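Start | Werkstattbuch | Termine | Kontakt

August 2022, Dienstag

Holzlasur Groka, zweiter Anstrich auf den Probebrettern. Körnung 60 war zu grob, die Riefen zeichnen sich ab. Anderson hat Brett 143 noch einmal abgezogen, Ergebnis besser. Verbrauch notiert.

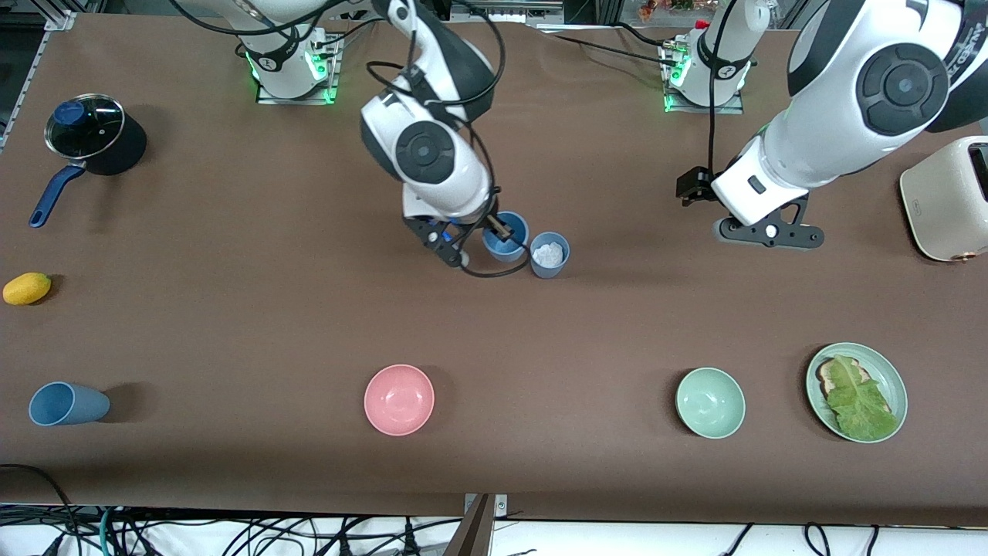

Leinöl von Schmieder ist fast leer, Pascal Strobel bestellt im September nach. Bis dahin nur die kleinen Muster ölen. Lappen wieder ausgebreitet aufhängen, gestern lag einer zusammengeknüllt im Regal.

Offen: Kanten an Brett 144 brechen.

Abgelegt unter: Oberflächen, Holz

Kontakt | © Werkstatt Flonby | Nach oben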